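Ticket: Restock arm, wallet cabinet, Drusbridge shop
Status: Open, waiting on vendor
Opened by: Tumelo Nel
Assigned to: Yolandi Engelbrecht

Monday, 9:40. Panik controller stops at the boxing step. Pick from tray is fine. Fault repeats on every retry: "lid pose unknown."

10:15. Reloaded the box model. Same fault. The model assumes one box size; stock comes in many, with prices handwritten in marker.

11:30. Lowered grip force to 5 N. Wallet no longer creases but slips when the wrist turns. Put it back.

13:05. Ran roughly 2,000 simulated placements on the Sullville bench. Most failures are contact with neighboring stacks — the planner wants more clearance than a full shelf gives.

14:20. Manual reference for the vendor, same cabinet, zip wallet and box handled by hand:

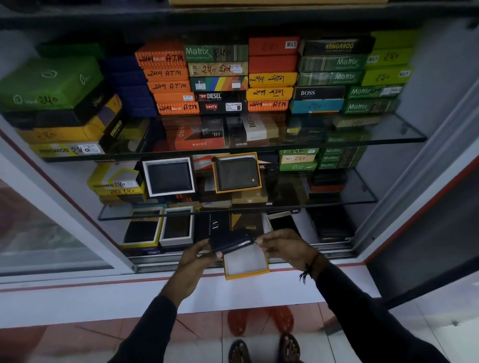
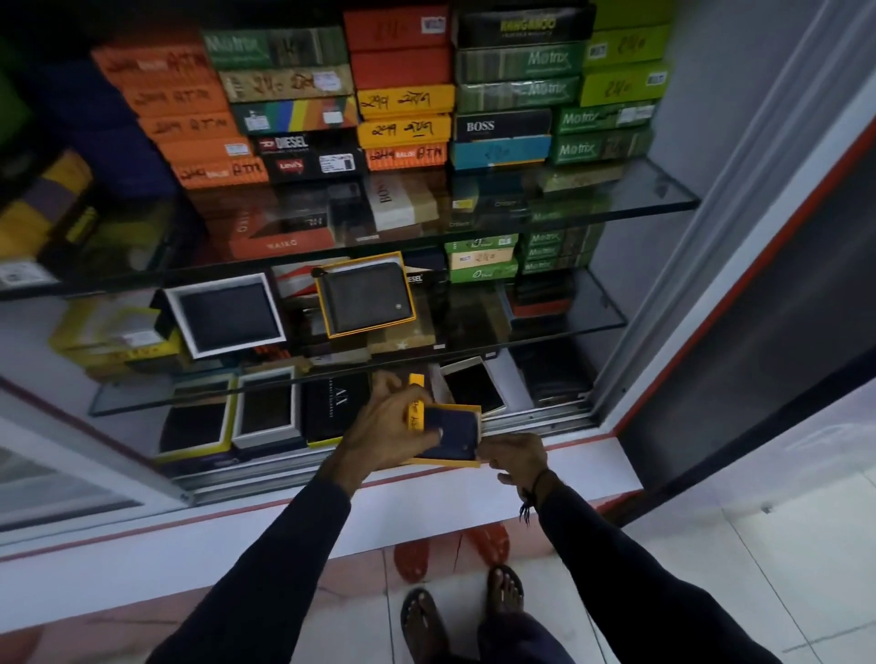 14:45. Potgieter asked whether the arm can take over this cabinet by September. My answer is no. It can carry sealed cartons to the counter today. Boxing and shelving need two arms and a lid model we don't have. Leaving the step disabled until the vendor replies. — Y.E.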